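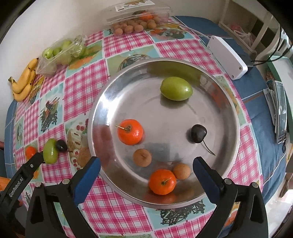

Fruit on one of the steel trays, with mandarins, longans and a cherry.

Derness fruit table moves indoors for the winter

If you've been down to the Derness hall on a Wednesday morning lately you'll have spotted that the fruit table has come in from the car park. I went along this week to see how it was doing, meaning to stay ten minutes, and I was still there at half past eleven with a bag of longans and a mandarin in each coat pocket.

For anyone who missed it over the summer, the idea is very simple. You come in, you take a round steel tray, you fill it with whatever you fancy from the crates, and you pay by weight at the end. Then you can either tip the lot into your own bag or sit down and eat it there and then. Outdoors there was nowhere to sit apart from the wall, so most people took theirs home. Indoors there are proper tables with cloths on, and it's a completely different morning!

I have to mention the cloths. They're the wipe-clean sort of pattern I remember from my gran's kitchen, pink and white gingham with pale turquoise panels in between, and little pictures of food and plants in the panels. I know it's only a tablecloth, but the hall is painted that plain white that every hall seems to be painted, and it needed cheering up. A couple of people asked where they came from. Tullier, the hardware shop on the corner, had them on the roll, and I'm told there's a bit left if you're quick.

Now the fruit. Most of it comes from Karabulut, the greengrocer's by the bus station, and they've gone further than apples and bananas this time. There are the mandarins you'd expect (very good, not too many pips), and dark red cherries, nearly black some of them, with the long stalks left on. Then there are longans, which I'd never bought in my life. If you've not had one, they look like nothing much, a small round brown thing with a dull, slightly blotchy skin, and you'd walk straight past. Crack the skin with your thumbnail and inside it's clear and sweet, a bit like a lychee but less perfumed. There's a big dark stone in the middle, so go carefully if you're giving them to little ones. I ate four before I'd even got to the scales, and then had to own up.

The other thing I tried was one of the glossy green ones. I took it for some sort of plum. The sign on the crate said jujube, and it eats more like an apple, quite crisp and only mildly sweet. The woman next to me thought it tasted of nothing. I liked it — though I'd agree it's better after something sour than after a longan.

Prices are by the 100 grams, whatever's on the tray, which keeps the queue moving and means you can have one of everything without anyone having to look it up. My first tray came to 469 grams, which I thought was restrained. My second was over 600 and we'll say no more about that. If you only want a taste, do what most of the regulars seem to do and put six or seven bits on a tray between two of you.

The trays were the talk of the morning, funnily enough. They used to hand out paper plates, and the juice went straight through them and onto your sleeve. The new steel ones have a raised rim, so the cherries stay put when you're trying to carry a tray and a cup of tea at the same time. They're shiny enough to check your hair in, too. Please bring them back to the hatch when you've finished and don't stack them with the stones still in. There was a small landslide by the door.

A few grumbles, to be fair. The side door sticks and lets in a fierce draught every time somebody gets it open, so the tables nearest the hatch fill up first. The tea ran out before eleven. And the scales are at the far end of the room from the crates, so people with full trays are forever squeezing past people with empty ones. I'm told the crates will be turned round next week so that you come in at one end and pay at the other, and there'll be a second urn.

There's also going to be a peel bucket. Plavero, the allotment group behind the railway line, have asked for all the skins and peel for their compost, and they'll collect at the end of each session. They'd rather not have too much citrus in one go, so mandarin peel goes in a separate box and they'll mix it in as they like. Cherry stones are fine. The little stickers off the fruit are not, so pick those off first if you wouldn't mind.

All the takings above what the fruit costs are going towards the hall's new heating. They want to get to 500 pounds before they ask for quotes, and judging by the queue this week I'd think they'll be there well before spring. There's a jar by the tea hatch as well if you don't fancy fruit but do fancy being warm.

The fruit table runs on Wednesdays from half past nine until noon, in the main room, and it'll stay indoors until the end of March. Bring your own bags if you're taking any home, and a bit of change is handy, though cards are fine. Clementines and pears are expected next week, along with more longans if I've left them any.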